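Dramotlow bench room: monthly walk-round, January

Filled in by Melur Tjoa. Comments are mine and they ramble a bit, sorry in advance. Marks used: OK, FIX (sort it before next month), WATCH (fine for now, look again).

1. Floor and walkways

1.1 Main aisle clear, door to big table: OK
1.2 Exit door opens fully: OK
Comment: It still sticks a little in cold weather but one push does it. I tried it three times because last month I wrote "sticks" and got asked how badly. One push!
1.3 Floor dry, nothing spilled: OK
1.4 Trash and recycling not overflowing: FIX
Comment: The recycling is mostly cardboard cores from used-up tape rolls. I emptied it myself on the way out, so by the time you read this it's done, but the box was full when I got there and that's what I have to write down.

2. Tape grids

2.1 Tape lying flat, no lifted ends: FIX
Comment: I went slowly on this one. The blue tape has been down a good while and you can tell. A couple of ends have started to come up, and there are ragged bits where people tore it by hand and kept going. I'd love it if we all used the Grultel cutter, which lives in the top drawer and has hardly been touched. Lifted tape catches sleeves, and it caught mine in the fall.
2.2 Crossings neat, no double layers or flaps: FIX 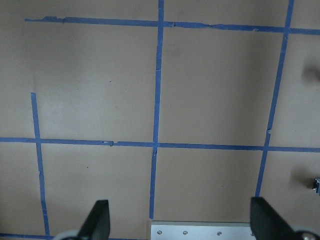
When you redo a strip, please peel the old one first. Taping over the top feels quicker (I've done it, I know), but then you get a ridge, and small parts sit crooked on a ridge and somebody spends the afternoon wondering why. Pull it back low and slow, wipe the surface, let it dry, then lay the new piece in one go from end to end.

2.3 Squares still close enough to square: WATCH
Comment: Some lines wander. Good enough for setting things down in the right cell, which is all we use them for. If anyone needs them truer than that, the long Ornden straightedge is on the hook by the sink, and I'm happy to hold the other end.
2.4 Spare tape in stock: OK
Comment: 9 rolls of the blue. We're set until spring, I'd think.

3. Paper covering on the big table

3.1 Paper whole, no tears anyone could catch a hand on: OK
3.2 Paper flat: WATCH
Comment: A few wrinkles. They don't bother me much. Kraft paper does that as soon as the heating comes on.
3.3 Corners held down: FIX
Comment: The bottom corners are curling. I walked past and brushed one with my hip, and that's how things get dragged off a table. Two pieces of tape underneath, not on top, and it'll behave.
3.4 Tape lines on the paper joined up: WATCH
Comment: There are short pieces that don't quite meet toward the back. It's a looks thing more than a safety thing, so it can wait until the paper gets changed anyway.
3.5 Paper free of stray writing: WATCH 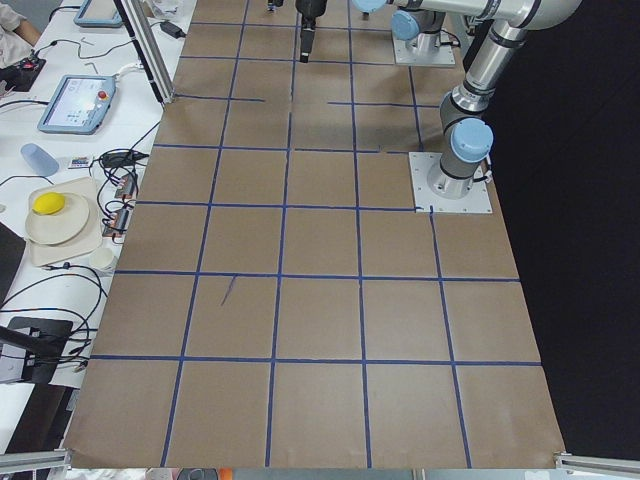

I know it's tempting to jot a number on whatever is closest. There are notepads in the drawer for that, the yellow Kragh ones, and once you've got pen on the paper the only cure is a new sheet. We do go through a lot of it. The last order came to 85 dollars with delivery, and I'd rather spend that on decent gloves.

If you're the one changing the sheet, ask for a second pair of hands. Rolling it out alone is miserable, the far end creeps back at you the whole time, and you end up leaning over the table to reach.

4. Side table and cables

4.1 Handheld gear set well back from the edge: OK
4.2 Tablet where it can't slide off: OK
4.3 Cables not hanging into the walkway: OK
Comment: Much better than in the fall. Whoever tidied up down there, thank you, I noticed!
4.4 Power strips not daisy-chained: OK
4.5 Drinks kept off the work tables: FIX
Comment: One coffee mug, still warm, sitting on the windowsill side. I moved it to the sink. I'm not naming the mug but it has a moose on it.

5. Emergency items

5.1 First aid box present and sealed: OK
5.2 Bandages in date: OK
5.3 Extinguisher tag current, needle in the green: OK
5.4 Phone list by the door is right: FIX
Comment: It still has the old front desk extension. I crossed it out in pen and wrote the new one next to it, but it wants printing properly.

Still open from last time: the squeaky stool (tightened, squeaks again) and the light over the sink, which I've asked for twice now.

To do before the next walk-round: lifted tape ends and crossings, paper corners, phone list. I'll take the tape if someone else will take the corners. Put your initials next to whichever one you want on the copy by the door.

M. Tjoa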